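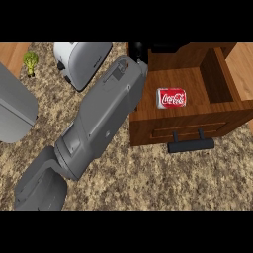

Gadus puts the practice runs first
By Myrtle Rosenthal
May

Gadus sells a rehearsal service for robot arms. A customer sends a task list and the model of arm it owns, and Gadus returns a set of simulated rooms in which the control software can be tested before any hardware is powered up. The household set has a wooden cabinet with a drawer, a soda can on its side on the shelf, and a toaster and a head of broccoli on the carpet.

Rosalind Halvorsen runs the scene library. She said the objects are chosen for shape. "A can on its side is a cylinder with a preferred direction of travel," she said. "Broccoli is wide at the top and narrow at the base. If a grasp planner treats them the same way, we want to see that in the log."

The basic license covers 30 scenes and the full one 80. Each scene can be rerun with different friction, lighting and object positions. Halvorsen said most customers start with drawers. "The handle is a bar on two posts, so there is a gap to get into and two ends to hit. Approach angle matters more than grip force."

Ignacio Pennington, who evaluated the service for Walthorpe over 7 weeks, was satisfied with the contact model and less so with the reports. "You get every joint position at every step," he said. "What I wanted was one page saying which runs failed and where." He also found the carpet too uniform in stiffness - a real one gives more near the edges - and has asked for a setting.

Halvorsen confirmed that a shorter report is in testing. The carpet setting has no release date.

Support is by email, with a reply promised within three working days. Pennington sent four tickets and had answers to all of them inside that limit, though one answer was a request for the same log file he had attached.

Contact the editors | Copyright Oruvia | Back to top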